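Procedure for a Small Loaf

The recipe in the Dikarex binder ran to two pages. Page one covered equipment. The tenant of the Elline apartment read it twice before starting, at four in the afternoon, with the window shut against drafts.

Item: one mixing bowl, steel, flat base. Item: dry ingredients, measured in advance. The binder specified that the bowl be empty at the start and placed on a level surface. It did not say what to do if the tenant's mother had always mixed directly on the table. 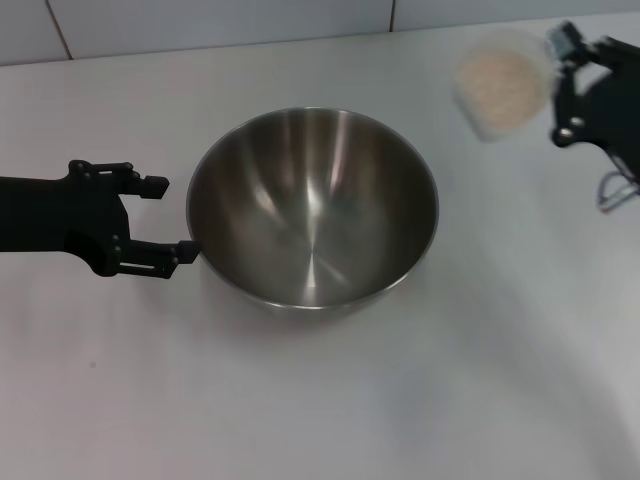

The bowl on the white table, before the first addition.

Salt went in after the powder. Water went in after the salt. The binder allowed two minutes of mixing and four of rest. During the rest the tenant compared the text with a card from Chaiyaporn, the old address, on which the same loaf was given in one line: flour, water, wait. 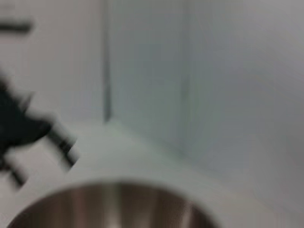
The rest period ended. The dough was heavier than the binder predicted and held the mark of a thumb. Page two called this a fault and gave a correction, which was to add flour by the spoonful and begin again from step six. The card gave no correction.

The tenant closed the binder, floured the table, and turned the dough out onto it. The Brundeo oven took a while to heat. The card stayed propped against the salt until the loaf went in.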